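Farnano Centre opens winter programme of channelled teachings in Linstead

Linstead, November. The Farnano Centre for Inner Light is happy to announce its new winter programme of channelled messages, group meditation and sound healing. The programme starts on Wednesday at 7 in the evening, in our rooms above the old Prudar mill, and it continues for 13 weeks.

The main part of the programme is a cycle of messages received from the Veres, a family of light beings whose teachings our circle has followed from its first days. Until now the messages could be read only in our members' letter. This winter they will be read aloud in public for the first time, in English, with time for silence after each reading.

"The Veres speak always of the same thing, that the heart must be quiet before it can hear," said a spokesperson for the Centre. "We do not ask anybody to believe. We ask them to sit with us for one evening and to feel what they feel."

Each evening has 3 parts: an opening meditation, the reading, and a sharing circle with herbal tea. Crystal bowls will be played at the closing of every second meeting. Persons who are new to meditation are very welcome and do not need to prepare.
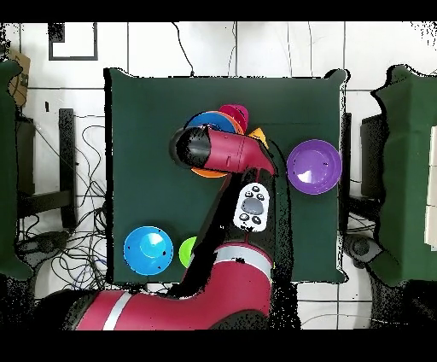

Purple, blue and pink tableware on a dark green table.

The archive of the circle now holds 691 messages. From these, 11 were chosen for the printed booklet "Letters from the Veres", which will be available at the door and by post from the first evening. The booklet speaks about forgiveness, the care of water, dreams, and the meeting of souls after long separation.

Entry to the evenings is by free donation. Places are limited, and we kindly ask guests to register by telephone or through the contact form on our website. Please bring a warm blanket and soft shoes. The doors close when the opening meditation begins and open again before the reading.

Contact for press and visitors:
Farnano Centre for Inner Light
Prudar Mill, upper floor, Linstead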